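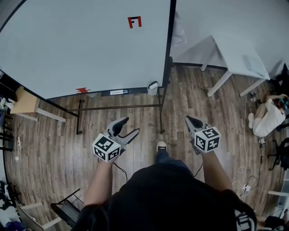

Floors were the part of our shared workrooms that I'd planned to skip. My original coding sheet had lines for tables, chairs, boards and shelves, and the floor was just the thing they all stood on. That lasted until I sat down with Lucie McKinnon to go through the first batch of room notes and she kept asking me where the power was. Well, it was on the floor! In Figure 2 you can see white cables looping across the planks near a power strip, and over on the other side a power adapter lying under the light wooden table. Once I started looking for this I found it in room after room, and I ended up adding a whole floor section to the sheet and going back over everything we'd already coded (a slow January, I can tell you).

We worked in 9 rooms across the two sites, Husovholm and Sestenura, and wrote 1,095 room notes between us. A note is short, usually a line or two, and it records one thing and where it was when we walked in. The rooms are all used by more than one group, and none of them has a fixed layout. People come in, drag things to where they want them, work for a while and leave. I'd expected the big items to stay put and the little ones to wander. The little ones certainly wandered, but so did the whiteboards, and they turned out to be some of the most restless furniture in the study.

That makes sense if you look at how they're built. The board in Figure 2 is on a black metal stand with a caster under its foot, and one like that can be pushed across a room with one hand while you're still talking to somebody. Our notes have rolling boards used as dividers, as coat racks and as sunshades. At Sestenura we kept finding the same board parked in front of the supply shelf, which drove me a little crazy, and I moved it twice before Thérèse Paquette reminded me that I was supposed to be observing. Those two notes are left out of the counts in this section.

Tape was another surprise. The board in the figure has a red and black mark near its top edge, shaped like a bracket, and a smaller red one lower down. We coded marks like these as "tape, purpose not known" unless somebody in the room told us what they were for, and mostly we didn't get told. I would love to see someone do a proper study of tape in shared rooms, with interviews. We didn't have the time.

Seating gave us the most trouble. Our sheet had office chairs and folding chairs as separate types, and that part was easy enough, as both show up at the edges of Figure 2. What it didn't have was a line for people who weren't on a chair at all. Look to the right and there's a person in a white shirt down on the floor, sitting or crouching, with a table close by. We had 16 notes like this before we gave them a code of their own, and by then I'd filed several under "chair, other," which was plain silly of me. Penner's older room survey form has the same gap, and so does the Isen sheet we borrowed our table codes from, so at least I was in good company.

We now treat the floor as a place to sit and a place to put things, with its own lines for cables, power strips, bags and people. Thérèse still thinks that bags should go under storage. I don't agree, and we coded them both ways so that readers can pick. The tables in the next section use my version, and hers is in the appendix.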